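Cuaderno de laboratorio, marzo. Procesado de señal, EMG de antebrazo

Retomo el cuaderno donde lo dejé antes de la revisión del proyecto. Queda pendiente decidir el filtrado de la red eléctrica y rehacer la comparación de ventanas, que en la versión anterior estaba mal planteada por culpa mía. 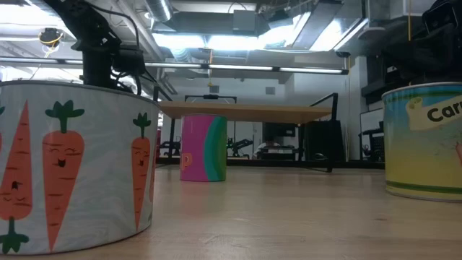 Empiezo por lo del muestreo, que es lo que más tiempo me ha quitado. Las grabaciones de la serie Farah están a 2.000 Hz según la cabecera del fichero, y el script de lectura las trataba como si vinieran a la mitad, un valor que quedó escrito a mano de cuando usábamos el amplificador viejo. El efecto es que todas las frecuencias salían divididas por dos: el pico de red aparecía en 25 Hz y yo llevaba varias tardes pensando que era artefacto de movimiento. Corregido. Ahora la frecuencia se lee siempre de la cabecera y, si falta, el script se para con un error. Prefiero que se pare.

Consecuencia: las figuras del borrador que envié a Syahrul Wibisono no valen. Le he escrito para que no las use en su capítulo. Las tablas de amplitud RMS sí se mantienen en lo que toca a la señal en bruto; las que se calcularon después del pasabanda hay que repetirlas, porque el pasabanda estaba diseñado con la frecuencia equivocada y los cortes caían donde no debían.

Filtrado

Pasabanda Butterworth de cuarto orden, 20 a 450 Hz, aplicado hacia delante y hacia atrás para no meter desfase. Ojo con el orden efectivo, que al pasar dos veces se duplica. En el texto del informe hay que decirlo, el año pasado un revisor nos lo preguntó y tardamos en ponernos de acuerdo entre nosotros sobre qué habíamos hecho.

Para la red he probado dos cosas. Un notch en 50 Hz con Q de 30, y una resta adaptativa con referencia senoidal (LMS, paso pequeño). El notch es cómodo y deja un transitorio al principio de cada segmento si se filtra después de cortar. Si se filtra la grabación entera y se corta luego, el transitorio queda solo en el arranque, que de todas formas descartamos. La resta adaptativa deja el espectro más limpio alrededor de 50, pero en los canales con contracción fuerte el peso empieza a oscilar y se lleva parte de la señal. Bajé el paso y entonces tarda demasiado en converger para las grabaciones cortas.

Me quedo con el notch sobre la grabación completa. Armónicos: en 150 Hz hay un pico visible en los canales del extensor, en 100 casi nada. Pongo notch también en 150 y lo dejo anotado en el fichero de configuración, no en el código.

Orden de operaciones, para que no vuelva a haber dudas:
quitar media por canal
pasabanda
notch 50 y 150
descartar los primeros 2 segundos
segmentar
características

Ventanas

La comparación anterior estaba mal porque las ventanas solapadas de una misma contracción acababan repartidas entre entrenamiento y prueba. Con un solape del 75 % eso es casi copiar la muestra. Los aciertos altos con solape grande venían de ahí. Ahora la partición se hace por repetición: cada participante tiene 6 repeticiones por gesto y se deja una fuera cada vez. La ventana se corta después de partir.

Con la partición buena, la diferencia entre ventanas de 150 y 250 ms se reduce mucho. La de 250 sigue por delante en casi todos los participantes, la de 100 es claramente peor y la descarto. El solape apenas influye en el acierto y sí en lo que tarda el entrenamiento, así que lo fijo en 50 %.

Hay un participante (el tercero de la serie) en el que todo va peor, con cualquier ventana. Mirando los canales en bruto, el electrodo del flexor cubital pierde contacto a mitad de la sesión: línea base que salta y luego una señal plana con ruido de red encima. En la hoja de sesión no hay nada apuntado. Repito los cálculos con y sin ese canal y guardo los dos. No quiero excluir al participante entero sin hablarlo.

Características

Uso las de siempre: valor absoluto medio, longitud de onda, cruces por cero y cambios de signo de la pendiente. Los cruces por cero necesitan umbral, y el que teníamos estaba en voltios absolutos, heredado también del amplificador viejo. Con la ganancia actual el umbral quedaba por encima de la mitad de la señal en reposo y por debajo del ruido en algún canal, según el participante. Lo he cambiado por un múltiplo de la desviación del tramo de reposo de cada canal. Los histogramas entre participantes se parecen bastante más.

Probé a añadir coeficientes autorregresivos de orden 4. Mejora pequeña en el clasificador lineal, ninguna apreciable en el bosque aleatorio. De momento fuera. Si en la reunión alguien los pide, el código está en la rama de Prelell, en la función de siempre.

Clasificador

LDA como referencia. Con las características corregidas, la confusión que queda está casi toda entre extensión de muñeca y mano abierta, lo mismo que se veía en Varkley con otros electrodos, o sea que no creo que sea problema del montaje. Los dos gestos comparten extensores y los participantes tienden a levantar la muñeca cuando abren la mano. En el protocolo no se les dice que la mantengan neutra. Habría que decírselo, y apuntarlo como cambio para no mezclar sesiones de antes y de después.

El bosque aleatorio gana algo en reposo frente a contracción leve. Árboles: lo subí a 2.000 por ver si la curva seguía bajando. No baja. Se aplana mucho antes y el modelo ocupa tanto que cargarlo tarda más que clasificar la sesión entera. Vuelvo al valor que había.

Prueba de voto por mayoría sobre ventanas consecutivas: quita los errores sueltos, como era de esperar, y retrasa las transiciones entre gestos. Para el análisis fuera de línea no hace falta. Si Plernia sigue adelante con la parte en tiempo real habrá que medir el retardo total, desde el inicio de la contracción hasta la decisión, y no solo el tiempo de cálculo, que es lo que pusimos en la memoria.

Reloj y marcas

Problema sin resolver. Las marcas de inicio de gesto vienen del ordenador que muestra las instrucciones, y el amplificador lleva su propio reloj. En las grabaciones largas la deriva se nota: las primeras marcas caen justo antes del aumento de actividad y las últimas caen ya dentro. Puede ser cansancio o que el participante se anticipa, pero la tendencia es demasiado recta para eso. He hecho un ajuste lineal con el pulso de sincronía del principio y el del final y el desfase se va. En dos sesiones falta el pulso final. Para esas uso la pendiente media de las demás, que entre sí varía poco. Lo marco en la tabla con un asterisco.

Mientras no haya otra cosa, hay que mandar el pulso final antes de cerrar el programa de instrucciones, no después. Si se cierra primero, el puerto se libera y el pulso no llega. Lo he puesto en la hoja de sesión, en la parte de abajo.

Cosas sueltas

La carpeta de resultados intermedios está casi llena. He borrado los espectrogramas hechos con la frecuencia mala, que además no conviene que anden por ahí. Los scripts que los generaban siguen en el repositorio.

El cable de referencia del segundo juego hace mal contacto al doblarlo cerca del conector. Le he puesto cinta roja. No usar para sesiones.

La versión de la biblioteca de filtros en el portátil y en el servidor no es la misma. Los coeficientes coinciden hasta donde he comparado, pero el relleno por defecto en los bordes no, y los primeros milisegundos salen distintos. Como descartamos el arranque no afecta al resultado. Fijo el relleno de forma explícita igualmente.

Pendiente

Repetir las tablas RMS después del pasabanda nuevo.
Figura del espectro antes y después del notch, un canal de flexor y uno de extensor.
Hablar con Syahrul del tercer participante y de si su análisis usa ese canal.
Añadir la instrucción de muñeca neutra al protocolo y ver si hay que avisar al comité de ética por un cambio así.
Revisar si la serie anterior a Farah se leyó también con la frecuencia escrita a mano. Creo que no, porque entonces el amplificador era el otro, pero no lo he comprobado.

Dejo lanzada la validación completa con ventanas de 250 ms. La salida va a la carpeta nueva, con la configuración copiada al lado.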